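**Trillgate – Zwischenbericht an den Förderfonds Brøndum, Stand Januar**

Sehr geehrte Frau Hviid,

im Antrag hatten wir Trillgate als »schlanken Bildbetrachter mit Verwaltungsfunktion« beschrieben. Schlank ist das Programm noch, sofern man das Installationspaket meint und nicht die Liste der offenen Fehler. Die Liste liegt bei, nach Dringlichkeit sortiert. Die Kategorie »kosmetisch« hat Ankica Kos aufgelöst, nachdem alle anderen angefangen hatten, ihre eigenen Fehler dort unterzubringen.

## Arbeitspaket 1: Import

Abgeschlossen, und zwar im Plan. Trillgate liest Ordner ein, ohne sie umzusortieren, umzubenennen oder in eine eigene Datenbank zu verschlucken. Wer das Programm deinstalliert, findet seine Bilder dort wieder, wo sie vorher lagen. Das war die am häufigsten geäußerte Bitte aus der Voruntersuchung und technisch die langweiligste, weshalb sie wohl so lange niemand erfüllt hat.

Die Übernahme alter Masix-Kataloge funktioniert für 4 der 5 Katalogversionen. Die fehlende ist die älteste. Sie speichert Schlagwörter in einer Reihenfolge, für die Hafþór Norðdahl inzwischen mehrere Theorien hat, darunter eine, die den Mond einbezieht. Wir schlagen vor, diese Version nur lesend zu unterstützen und die Schlagwörter als reinen Text anzuhängen. Falls Sie auf dem Wortlaut des Antrags bestehen, bräuchten wir dafür eine Verschiebung aus Arbeitspaket 4.

## Arbeitspaket 2: Oberfläche

Die Menüleiste ist umgebaut. Im ersten Entwurf gab es ein Menü »Extras«, ein Menü »Werkzeuge« und ein Menü »Mehr«. Inger Juhl hat bei den Nutzertests zugesehen, wie Leute mit wachsender Höflichkeit alle drei öffneten und wieder schlossen. Übrig geblieben ist »Werkzeuge«. Die Funktionen aus »Mehr« vermisst bisher keiner, und wir haben sie vorerst ausgebaut statt versteckt.

Die Tastenkürzel lassen sich jetzt frei belegen. Auch die Löschtaste. Vor dem endgültigen Löschen fragt Trillgate nach, und die Rückfrage ist abschaltbar, was wir in der Hilfe ohne Begeisterung dokumentieren.

Noch offen:

- dunkles Farbschema (fertig bis auf den Druckdialog, der hartnäckig weiß bleibt)
- Skalierung auf hochauflösenden Bildschirmen unter Linux
- Übersetzung ins Dänische; Steinar Kjærgaard liest Korrektur und hat »Miniaturansicht« dreimal anders vorgeschlagen

## Arbeitspaket 3: Texterkennung

Die Anbindung an Traltex hat länger gedauert als veranschlagt. Die Bibliothek erkennt gescannte Briefe und Kassenzettel ordentlich, ihre Dokumentation dagegen scheint selbst durch eine Texterkennung gelaufen zu sein. Eine gescannte Seite braucht auf unserem ältesten Testrechner fast 5 Sekunden. Für ein Fotoalbum ist das egal, für einen Aktenordner nicht. Die Erkennung läuft deshalb im Hintergrund und hält an, sobald jemand blättert.

Handschrift bleibt außen vor. Das stand so im Antrag, wird aber in jeder Rückmeldung gewünscht, meistens handschriftlich.

## Arbeitspaket 4: Ähnlichkeitssuche

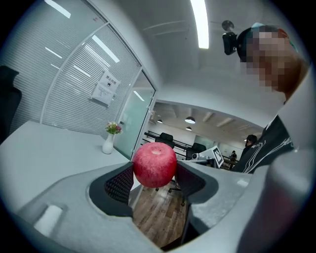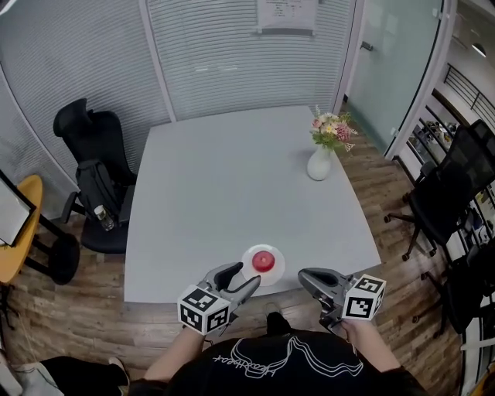

Die Ähnlichkeitssuche vergleicht bislang Farbverteilung und grobe Formen über das ganze Bild. Exakte Dubletten findet sie zuverlässig, auch nach Verkleinerung oder Drehung. Schwierig wird es bei Aufnahmen, die für jeden Menschen offensichtlich zusammengehören. Ein roter Apfel aus der Nähe und ein roter Apfel auf einem weißen Teller, hinter dem noch eine Vase mit Blumen steht, haben für Trillgate derzeit wenig miteinander zu tun, weil im zweiten Fall der hellgraue Tisch die Farbverteilung bestimmt. Norðdahl möchte das Bild vor dem Vergleich in Kacheln zerlegen und die auffälligste Farbe getrennt gewichten. Der Prototyp dazu läuft, frisst allerdings Arbeitsspeicher in einer Weise, die wir unseren Nutzern ungern als Komfortfunktion verkaufen würden.

## Mittel und Zeitplan

Die Sachmittel liegen leicht unter Plan. Das verdanken wir einem Testrechner, der entgegen unserer Annahme noch lebt. Bei den Personalmitteln sind wir auf Kurs. Für Arbeitspaket 4 beantragen wir eine kostenneutrale Verlängerung um 2 Monate; der neue Meilensteinplan ist angehängt. Eine Testversion mit abgeschalteter Ähnlichkeitssuche könnten wir Ihnen sofort schicken, für Windows und Linux. Bitte geben Sie uns kurz Bescheid, an welche Adresse im Haus sie gehen soll, die letzte ist im Spamfilter gelandet.

Mit freundlichen Grüßen
das Trillgate-Team
i. A. Ankica Kos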